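Section 3. Planning Your Purchase: What to Buy, What to Borrow, and What Can Wait

Before you unpack anything, or better yet before you order anything, please pour yourself a coffee and read this section all the way through. We know most people skip the planning pages and go straight to the wiring. We have also answered a lot of phone calls from those same people, and we like them very much, but a good share of the calls were about something that could have been settled with a tape measure and a pencil.

The Hullumstead tabletop cell is sold in pieces so that schools, small labs and workshops can build up as money allows. The arm, the controller and the work table are separate lines on the order form, and so are the tool ends, the practice pieces and the cabling.

3.1 Decide what the first job will be

1. Write down one task you want the arm to do in its first month. One is plenty! Pushing or sorting small shapes on a board is a fine place to start, and most of our classroom customers begin there.

2. Next to the task, write the size and weight of the largest thing the arm will touch. If you don't have a kitchen scale handy, borrow one. Guessing tends to push people toward a bigger arm than they need, and the bigger arm wants a bigger table, and off it goes from there.

3. Note whether the task needs gripping at all. Plenty of useful practice can be done by pushing, and a plain straight tool end is the least expensive one we sell.

Note: If you honestly can't pick a first task, order the arm with the straight end and leave the gripper line blank. You can add it later without sending anything back.

3.2 Set the budget

4. Start from the base price on your quote. For the Flolton arm with its controller, that figure is $1,583 before shipping. The work table and practice pieces are quoted on their own lines.

5. Set aside money for the small things. Clamps, spare fasteners, a power strip with a switch you can reach, a roll of tape for marking the floor. They don't look like much on paper, but they are what sends somebody out to the hardware store at four in the afternoon on installation day.

6. Allow 40 hours of staff time for setup and training, and put it in the budget as a real cost even if nobody is being paid extra for it. Tiziana Monti, who looks after our school accounts, asks every customer for this number before she will finish a quote, and she is quite stubborn about it.

7. Keep the spare parts line. We suggest 2 extra tool ends for the first year. New operators bump things, and waiting on a delivery in the middle of a term is no fun for anyone.

Caution: Do not take the emergency stop off the order to save money. The cell must not be powered up without it.

3.3 Choose the table and the working surface

8. Measure the room, the doorway and any elevator the table has to ride in. Then measure the doorway again with the door open, hinges and all.

9. Choose a perforated table top if you expect to change tasks often. The holes let you bolt down fixtures and move them later, and you will be glad of that the second time somebody has a new idea.

10. Plan for a flat board on top of the perforated surface whenever you work with small pieces. Little parts don't slide nicely over holes, and a corner that drops into one will stop a push dead. A plain wooden board is perfectly good, and you may already have one in a closet.
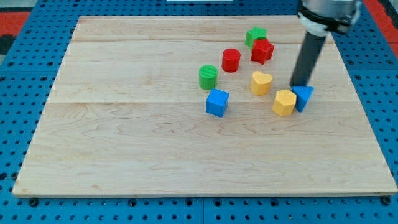

11. Fix the board down before the first powered run, and check it again after the first hour of work. A board that creeps even a little will throw off every position you have saved, and you may spend a whole morning blaming the software.

12. Leave clear floor on the sides where people will stand. Mark the line with tape once the arm is mounted and you have seen how far it swings.

3.4 Practice pieces

13. You can buy the Amato shape set from us, or print your own if you have a 3D printer. Printed pieces cost very little and are easy to replace when one rolls under a radiator. If you print them, keep the flat faces flat and brush off any stray strings of plastic.

14. Mix the shapes. A cube tells you one thing about a push and a cylinder tells you quite another, and stars have a way of hooking onto their neighbors. Bright colors are worth having if you plan to add a camera later on.

Note: The Gromaretti camera mount is not needed for any exercise in this guide. If your budget is tight, leave it for next year.

3.5 Before you send the order

15. Read the quote line by line with the person who will run the cell, as well as the person who is paying for it. They usually notice different things.

16. Check that the controller voltage matches your building supply.

17. Ask for a delivery date at least 3 weeks ahead of the first class or first planned job. If you hope to start in April, your paperwork should be moving in February.

18. Keep a copy of the signed quote with this guide. You will need the order number from it when you register the controller in Section 4.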